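Joketville Robotics Club forum > Student builds > Simulator practice before October

drakos_fan
We've got the gripper loading in the simulator at last! The fingers open nicely, but the team can't agree on how wide to leave them on the approach. 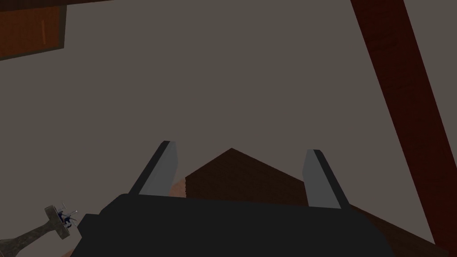
I'd keep them well apart until the last moment, myself – the younger ones find it far easier to steer that way.

hindach11
Lovely work, but I don't agree, sorry. Half open saves time, and you only get 2 minutes a run.

drakos_fan
Fair point, though ours would rather be slow and tidy. We'll try both on Thursday and I'll post the times.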